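About us

Home About us Trials Reports Visiting Contact

Stastament tests whether machines can do ordinary jobs in homes and small workshops. We are an independent firm of 17 people, based on the Tellton estate on the north side of Curkedstead. We do not build robots and we do not sell them. People who are thinking of buying one, or who have been asked to lend money to someone making one, pay us to find out what it does on an ordinary day.

What we work on

Most of our work is chores. In the home that means folding, wiping, putting things away, opening cupboards, loading and unloading. On the shop floor it means fetching parts, turning them over, stacking them, packing them and clearing a bench at the end of a shift. These are jobs that a new starter picks up in a morning and that get left out of the brochure.

We keep a list of such jobs, written so that the same job can be set again a year later with a different machine. The list is called the Girard set, after the road our first unit was on. Each entry says what is on the table, where it starts, where it has to finish and how long is allowed. It also says what counts as damage. A scuffed corner is damage. So is a drawer left hanging off its runner, and so is a wet sleeve in a pile of dry washing.

The jobs are dull on purpose. A plain wooden box on a white table has to be picked up, turned a quarter turn and put down with its edge along the edge of the table. A tea towel has to be folded twice. A jar has to be opened without spilling what is in it. Clients sometimes ask why we don't try something harder, and we tell them to wait for the results.

Can machines do the chores yet?

We are asked this every week, so we may as well answer it here. Some of them, some of the time, if the room has been set up for it.

A machine that picks the same part from the same tray will do it all day and will do it well. Workshops have had that for many years. Trouble starts when the part has been put down a little differently, or the light has changed, or someone has left a mug in the way. The better machines we have tested cope with one of those changes. Two together will still stop most of them.

Boxes are a good case. A person looks at a square wooden box and knows roughly how heavy it will be, that it will slide if pushed low and tip if pushed high, and that it may have a lid. Most arms we see can grip a box that is narrower than their fingers can open. When it is wider they need two arms, or suction, or some way of getting underneath. Suction does not always hold on open grain. Pushing works until the box reaches the join between two tables, and then it catches. We have a whole section of the Girard set on joins between tables.

Cloth is further behind. Machines can fold a flat towel, slowly. A heap of mixed washing is another matter, and we have not yet tested anything we would leave alone with one. Washing-up is somewhere between the two. Plates go well, cutlery goes badly, and anything with a film of grease on it goes worse than either.

Speed matters less than people expect. A machine that takes ten minutes over a two-minute job may still be useful if it can be left to get on with it. Very few can be left. In most of our trials the real cost is the person standing nearby who has to step in, and we record that person's time as carefully as the machine's.

How we run a trial

A trial lasts 3 weeks. The first goes on setting up and on letting the maker's own staff get the machine working as they want it. In the second we run the jobs in the order they are listed. In the third we run them again with small changes, and the maker is not told which changes are coming.

We use two kinds of room. One has bare white tables and very little on them. The other is a kitchen and utility room we bought second-hand and fitted ourselves, with doors that don't quite line up and a tap that needs a firm hand. Machines usually score better in the first. Anyone choosing a robot for their home should look at the scores from the second.

Every attempt is written down, including the ones stopped early. A job only counts as done if nobody touched the machine or the object between start and finish. To date we have recorded 3,000 attempts at table jobs, and 1,556 of them were finished with no help. That figure covers all machines and all jobs in the table section together, so it says nothing about any one product. The reports page gives the full breakdown by job.

Who pays us

Roughly half our income comes from small manufacturers who want to know if a machine is worth buying. The rest comes from care providers, landlords and lenders. Makers can book a trial too, at the same price, but they cannot stop us giving the result to them as it stands, and they may only quote from a report if they publish all of it.

We hold no shares in robot firms. Staff who leave to work for one do not come back to score its machines.

Where we came from

We started as a repair shop for packing machinery in Girard Road. Customers kept asking us what we thought of the new arms they were being offered, and we kept having to say we didn't know. We borrowed one, gave it the jobs we did ourselves, and wrote four pages on what went wrong. The pages got passed round and more work followed. We moved to Tellton when the old unit became too small, and gave up repairs the year after.

Visiting

Visitors are welcome by arrangement. We run an open afternoon each March, when you can set a job of your own from things you bring with you, provided they fit on a table and are not alive. Parking is behind the unit. The entrance is up two steps, and there is a ramp on the left-hand side.

If you want to send us something for the Girard set, write to the office with a note of the job, how you do it by hand and what you would count as spoiling it. We are short of jobs from bakeries and from people who mend shoes.

Page last updated December 2024 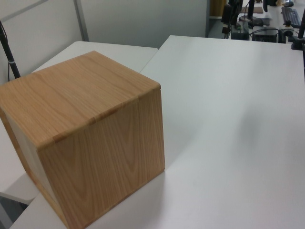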